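How I Look After a Robot Hand

Hi! My name is Nives Galli and I take care of grippers. A gripper is the hand of a robot. The ones I look after are the kind a person can hold too, so you carry it around, pick things up with it, and a camera on it records what the hand did. Later on a robot arm can learn from those recordings.

I have 14 of them on my shelf at Brevano, and every one has a name. The one I want to tell you about is called Gilchrist. Gilchrist is my oldest and he is a bit of a grump (he squeaks).

Waking Gilchrist up

In the morning, before I've even finished my tea, I do the wiggle test. I open the fingers all the way, then I close them all the way, and I listen. Try it with your own hand! Open, close, open, close. You don't hear anything, right? That's what I want from a gripper too. If I hear a click, there might be a crumb of something stuck in the part that slides. Once it was a real crumb. Toast, I think.

Then comes the squeeze test. I have a soft foam ball and I let Gilchrist hold it while I count to 11. If the ball drops before I'm done, the finger pads are worn smooth, like the bottoms of old sneakers, and I put on new ones.

Cleaning day

Plastic gets dusty, and it gets sticky when people have been handling it all day. I wipe the outside with a cloth that is just a tiny bit damp. Never dripping! For the grilles I use a soft dry paintbrush, the same kind you might have in your paint box. My friend Édgar Montoya once tried blowing on them and got a face full of fluff.

The camera lens goes last. I use a special cloth for that one, and I keep it in its own little bag so it doesn't pick up grit. One tiny scratch on a lens shows up in every single picture from then on.

The first time you look at those pictures they seem pretty funny, I think. The camera has a very wide view, so straight walls go all bendy, and the gripper's own body takes up a huge piece of the picture. It's a bit like seeing your own nose!

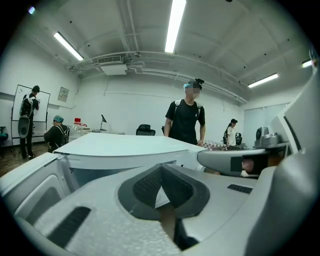
The checkup with the camera

I look at a few pictures like that every time I clean. First I look for smudges, which make a foggy patch. Next I look at the lights on the ceiling, because if they have big fuzzy halos I know I left a fingerprint somewhere. Then I check that the gripper's body sits in the same spot as it did last time. If it has moved over, a screw has come loose and the camera is leaning.

Gilchrist has had that happen twice. I tighten the screw with my smallest screwdriver, a quarter turn, and take another picture. Too tight is bad as well, because plastic can crack.

Writing it all down

Every gripper has a notebook. Gilchrist's is green, and he is on page 267. I write down what I cleaned, what I changed, and any strange noises. Last week's line says "squeak, left finger, one drop of oil, still squeaks." Today I'm going to try taking the left finger off and cleaning underneath it. Wish me luck!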